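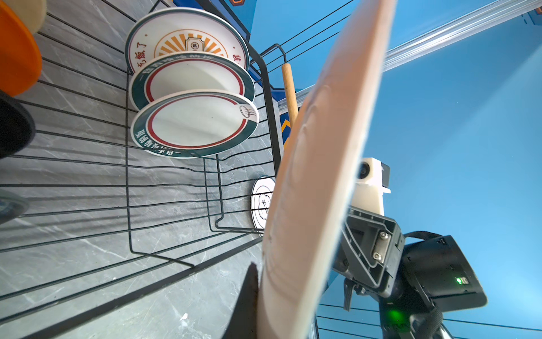
Greifer aus der Gemeinschaftswerkstatt: Plirnia stellt Zwischenstand des Projekts Pultel vor

Skemham, 31.1.26 - Die offene Werkstatt Plirnia hat den Zwischenstand ihres Projekts Pultel veröffentlicht. Ziel des Vorhabens ist ein Roboterarm, der Geschirr in einen handelsüblichen Abtropfständer einstellt und wieder entnimmt. Der Aufbau entsteht in den Räumen des Vereins und wird ausschließlich von Mitgliedern getragen. Die Arbeiten begannen vor fast 14 Monaten.

Nach Angaben der Projektleiterin Efua Quansah liegt der Schwerpunkt derzeit auf dem Greifen flacher Teller am Rand. Die Finger des Greifers müssen den Teller fest genug halten, um ein Verkippen zu verhindern, dürfen beim Einsetzen jedoch nicht gegen die Drähte des Ständers drücken. Als Arbeitsumgebung dient eine Zelle mit Aluminiumprofilen und farbigen Wandflächen in Blau und Orange. Die Arbeitsfläche in grauer Marmoroptik wurde beibehalten, damit die Bildauswertung auch mit gemusterten Untergründen erprobt werden kann.
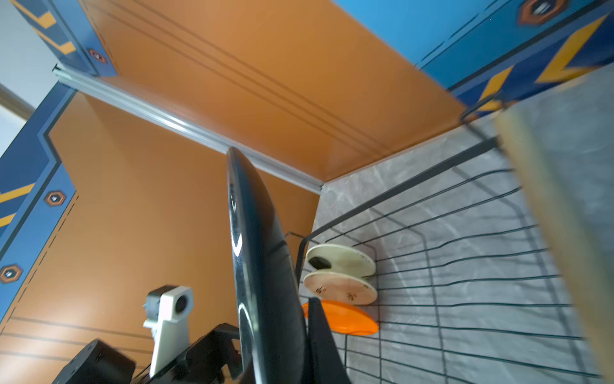 Für die Steuerung ist Brian Simiyu verantwortlich. Er verwies darauf, dass Teller mit unterschiedlichem Dekor und unterschiedlicher Form bewusst gemeinsam verwendet werden. "Ein Haushalt besitzt selten nur ein einziges Service. Der Greifer muss mit dem zurechtkommen, was im Schrank steht", erklärte Simiyu. Die Kamera am Greifer soll den Tellerrand auch dann erfassen, wenn mehrere Stücke dicht hintereinander stehen.

Das Werkstattprojekt erhält Unterstützung durch den örtlichen Förderkreis Nutsugah, der die Materialkosten für zunächst drei weitere Monate übernimmt. In diesem Zeitraum sollen die Fingerspitzen überarbeitet und die Kabelführung am Arm neu verlegt werden. Eine Erweiterung auf Gläser und Besteck ist vorerst nicht vorgesehen.

Konstruktionszeichnungen und Stückliste stehen den Mitgliedern zur Einsicht bereit. Für die begleitende Einführung in die Steuerung stehen 20 Plätze zur Verfügung - Anmeldungen nimmt die Werkstattleitung schriftlich entgegen.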